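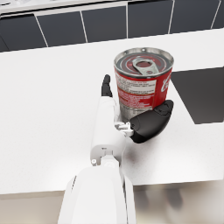

Zuvgate Workshop Puts Its Kitchen Arm Simulator Out for Anyone to Use

21 Jul 2019

Hi all, Tala Sabbagh here, writing on behalf of the robot bench at the Zuvgate shared workshop. We finally did it! The kitchen simulator we've been building on evenings and weekends is ready to leave the building, and as of today anybody can download it, break it, and tell us what they broke.

Some background for people who don't hang out with us. Back in February, Bujar Vasić and I started building a robot arm for small kitchen jobs. Fetch a drink, move a cup, that kind of thing. We call it Erner. The real arm is still in pieces on bench two (the wrist housing keeps cracking at the same screw hole, and yes, Bujar has opinions about that). While we waited on parts we kept testing grasps on the computer, and the test program slowly got bigger than the robot. That program is called Botden, and it's what we're releasing.

Botden gives you a white arm, a hand with black fingers, a kitchen counter and a soda can to go after. You can move the can, change how slippery it is, and set how hard the fingers are allowed to squeeze. Then you hit run and watch. My favorite thing to do is park the view right over the hand, looking down at the pull tab, and crawl through the last bit of the reach one step at a time. You learn a lot about thumbs that way. I had ours coming in far too high for weeks!

Sze-wing Kuo wrote the contact code, which handles what happens when a finger touches something, and she'd like me to mention that it took 1602 saved versions to get there. We ran 1000 grasps in a row before calling it ready, and the program stayed up the whole time. The grasps themselves were more of a mixed bag. A can close to the front edge of the counter still gives us trouble, and so does anything lying on its side.

"I wanted something I could run on the old laptop at my kitchen table," says Sze-wing. "If it needs a fancy computer, half our members can't use it."

The download is free, and so is the source code. You'll also get the drawings for the hand, so you can print your own and bolt it to whatever arm you have. Parts for our version of the hand came to nearly 200 dollars, mostly motors. Yara Azar is writing the build guide, and the wiring chapter isn't finished yet, so please be patient with her.

We're also holding an open build night at the workshop on Rizk Street, with room for 20 people. Bring a laptop with a mouse (the trackpad is miserable for this) and we'll get Botden running and let you try your own settings. No robot experience needed, and kids are fine with a grown-up along. Oanh Lý at the front desk has the sign-up sheet and the date, and she can also set up a visit for reporters who want to come by and talk to us.

Next on my list is a mug with a handle. Bujar wants to do eggs. We're still arguing about it.

Press contact: Oanh Lý, front desk, Zuvgate shared workshop, Rizk Street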